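TEXT 310: Textile and Accessory Conservation
Week 9 handout: Cords, threads and restringing

Reading: Denditz course pack, section 9. The Verhoeven thread chart is on the unit page.

1. Why strung pieces fail

A strung bead is held by friction and tension only. The thread wears at three points: the edge of each drill hole, the contact between neighbouring beads, and the junction with the clasp. Wear at the clasp is usually the most advanced. Soil and skin oils swell natural fibres and act as a grinding paste at the hole edge.

2. Thread selection

Silk: good drape, takes a knot well, stretches with age. Degrades under light.
Nylon, twisted: stronger than silk at equal diameter. Knots can slip unless set firmly.
Elastic cord: quick to fit, short service life. Do not use on objects with a catalogue number.

The Wisten test rig flexes a strung sample through 2,000 cycles. Record the colour and condition of the thread before and after. Samples are cut to 105 mm, including both tails.

3. Knotting

Knot between beads where the material is soft or coated. The knot must be larger than the hole and sit hard against it. An unknotted string is acceptable for glass, provided the hole edges are smooth.

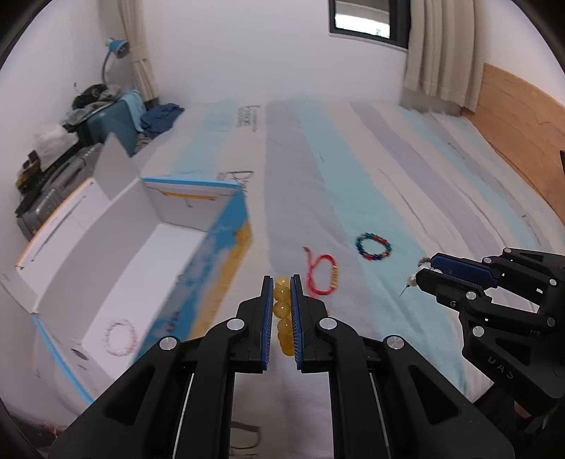
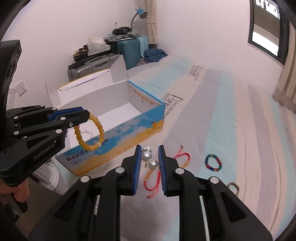
4. Recording before treatment

Lay the object on a padded grey board and draw the stringing order before cutting anything. Number each bead from the clasp, and note graduated sizes separately. Fittings are recorded as their own line, however small: a gold-toned loop like the one hanging below the middle pearl in the second picture gets an entry, with its position relative to the nearest bead. Use the Trakbridge form, one sheet per object. Old thread is bagged and labelled, and stays with the object file. If the original order is uncertain, write "uncertain" on the form and leave the numbering in pencil.

Practical worksheets are due at the start of the week 10 class.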